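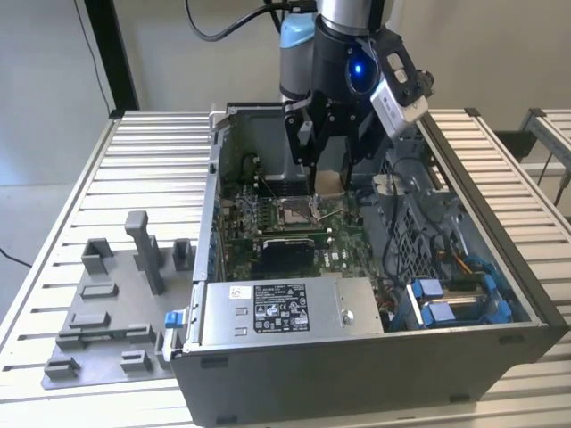 ## 4.2 Age and condition of stored office computers

The Rarville survey asked 84 small firms what they did with desktop computers after replacing them. In 49 of these firms at least one old machine was still on the premises, usually in a cupboard or under a desk. Most respondents gave worry over stored files as the main reason for keeping it. Cost came second -- collection in Rilomura is charged by the visit, so firms with a single tower tend to wait.

The oldest machine reported was bought in 2000 and had last been switched on for a stock check one October. Eight firms had taken out parts for use elsewhere, mainly memory and drives. Processors were seldom removed, although in a desktop tower laid on its side with the panel off, the socket can be reached from above once its bracket is lifted (Figure 3).

Pillai wards differed little from the town centre. We did not ask about laptops, which the Pronuvard scheme records separately, and the totals in Table 2 leave them out.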